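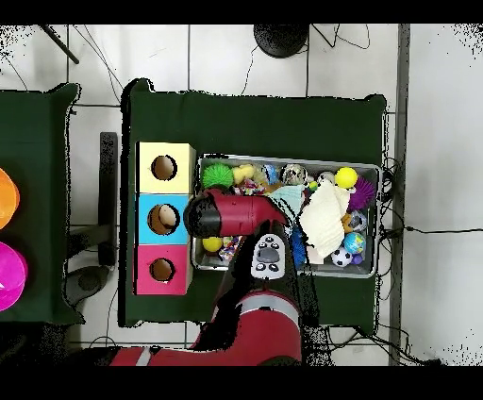

图1 绿色桌面上的玩具箱，左侧是三个带圆孔的方盒

课程项目报告：业余冰球守门员的赛季中后段状态，以 Karum 队为对象
组长：Hưng Nông
提交：2020年12月22日

一、为什么选这个题

组里两个人打过冰球，都不是守门员。看比赛的时候大家老是说“这门将后半程不行了”，但到底哪里不行，没人说得清。我们想看的是：第三节丢球多，是门将累了，还是前面防守散了。题目一开始定得太大，想把全联赛都做了，老师说做不完，砍到一支队。

二、数据

Karum 主场在 Krūmiņa 冰场，业余联赛，没有官方技术统计，只有比分和罚时。射门全靠我们自己看录像记。一共看了6场，全是10月的比赛，对手里 Melumar 出现两次，别的各一次。记下来射正152次。

每次射正记这几项：第几节、射门位置（近、中、远）、门将前面有没有人挡视线、进没进、反弹球谁拿到。位置是在纸上画格子标的，后来才录进表格，录的时候发现有几条节次写错了，回去重看改掉。

录像是球队自己放网上的，机位固定在看台中间，远端球门比较糊。远端的球我们两个人分别记，不一样的再一起看一遍。还是不一样就按“中”算。这个处理不太严谨，先这样。

三、做法

没用复杂的模型。本来想上回归，样本太小，试了一下结果很飘，删了。最后就是分节算扑救率，再按位置拆开比。另外用秒表量了门将从跪姿站起来的时间，只量近端球门，远端看不清。

访谈做了一次，跟 Karum 的替补门将，在更衣室外面站着聊的，没录音，只有笔记。

四、结果

1. 第三节扑救率确实比第一节低。但是第三节近距离射门的占比也高，按位置拆开以后，远射和中距离基本看不出差别，差别全在近距离。

2. 近距离丢球里面，多数是反弹球的第二下。第一下扑出来了，球落在门前，后卫没有清走。这种球算在门将头上有点冤。

3. 起身时间第三节是变慢了，不过慢得很少，按秒表的误差算不能说明什么。我们原来最看好这个指标，白量了好几个晚上。

4. 对 Melumar 的两场很不一样。第一场丢球集中在第三节，第二场集中在第一节，当时换了首发后卫组合。只有两场，不敢下结论。

5. 有人挡视线的射门，三节里面分布差不多，这项没什么用。

五、访谈里有用的部分

替补门将说第三节他最怕的是坐冷板凳一样的那种时间，好几分钟没有射门，然后突然来一个单刀。他觉得忙反而好。我们回去查了一下，长时间没有射门之后的第一次射正，丢球是偏多，但这种情况样本更少，放在附录里，正文不讨论。

他还说冰面到第三节会变粗，球走得不直，反弹的方向不好猜。这一点我们完全没考虑过，录像里也看不出来。

六、问题和不足

样本小，一支队，一个月。没有对照队。

射门位置是人眼判断的，近和中的界线模糊，换个人记可能就不一样。应该一开始就约定好以发球圈为准，我们是看到第三场才想起来，前面两场补改过，可能有漏的。

只记了射正，打偏的和被后卫挡掉的没有记。老师中期的时候提过，来不急补了。

门将有两个人轮换，这里合在一起算。分开的话每人的数太少。

七、分工

录像记录：全组轮流，每场两人。
表格和作图：Hưng Nông
访谈：Hưng Nông 和另一名组员
报告文字：分段写的，所以前后口气不太一样，没时间统稿了。
工具：电子表格，剪录像用的是 Wondness，免费版，导出有时长限制，所以附录的片段都很短。

八、后面如果继续做

先把记录规则写死，再看录像。加上打偏的射门。最好找冰场要修冰的时间，看看跟第三节的反弹球有没有关系。起身时间那个指标不建议在做了，除非能在球门后面放一个机位。

附录一 记录表样
附录二 每场分节射正与扑救
附录三 访谈笔记整理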